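Week 6 handout: Learning from hand-held gripper demonstrations

Read the Arboleda notes before Friday. The Kerndale task set has 313 demonstrations of caddy and chopstick handling, 20 of them held out for testing.

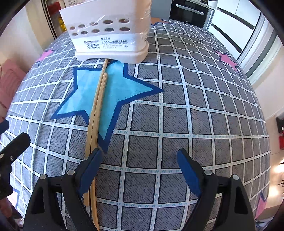
Fig. 1. Wrist view, gripper open, two wooden strips by the container.

The policy sees only this kind of view. The wide lens bends straight edges, so correct for it before estimating pose.

Thin parts are the hard case. Grasp error is largest when sticks cross, and a policy trained on single sticks reached 66 percent on the held-out runs.

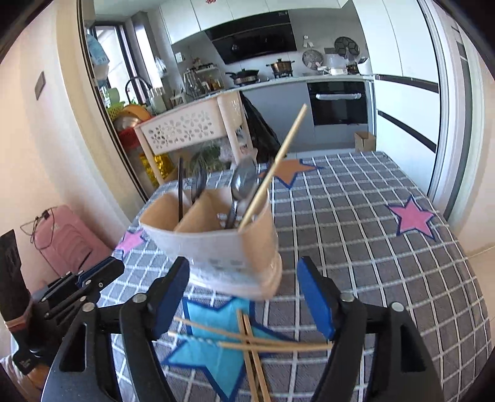

Two-gripper runs

Each tool records its own video. Align the two streams by clock first, then by motion.
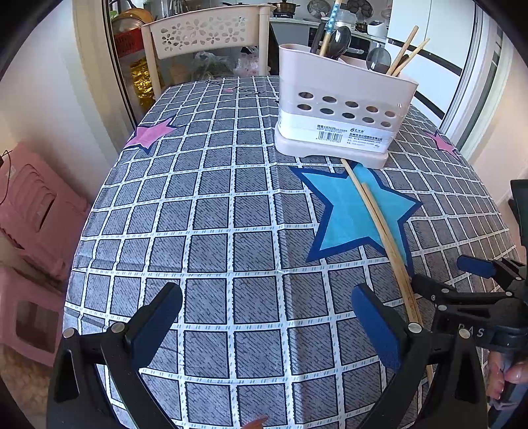

Drop any run where the streams drift by more than three frames. For the homework, report success with and without those runs.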